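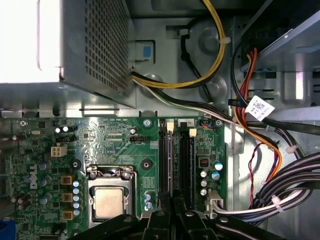 Bonorholm held its open day on 17 September 2020, and I went because I have spent a good part of my working life taking old computers to bits. The firm wants robots to do that job. It is a fair aim, and I came away thinking it is going about it in the right order, though the speeches suggested otherwise.

The talk before the demonstration was all about scale. A man from Kerekes, which supplies the software, said that one cell could one day clear 40 machines in a shift. Perhaps it could. What we saw was an arm working on a single Dell desktop with the side off, and it took 17 minutes to get 2 memory modules out. The first attempt slipped off a latch and had to be started again. A trained person does it in seconds.

I don't hold the slowness against them. The inside of an office PC is an awkward place. Cables run wherever the last person pushed them, tied in one machine and hanging free in the next, and a cable moves when you touch it. A board does not. People who write about automation tend to worry over the fine parts, such as the processor and its lever, but those are always where the maker put them. Wiring is the hard bit, and I was glad to hear the Bonorholm staff say so plainly when asked.

My complaint is with the way such days are sold. The leaflet, printed by Prillach, promised "hands-free recycling". There were hands everywhere – opening the case, turning it round, resetting the arm. Nukimix ran a similar event in August and made the same claim.

Visitors would think better of these firms if they were told what the robot can do this year, and who does the rest. The people at the bench are skilled and they will be needed for a long while yet. I would put them in the leaflet.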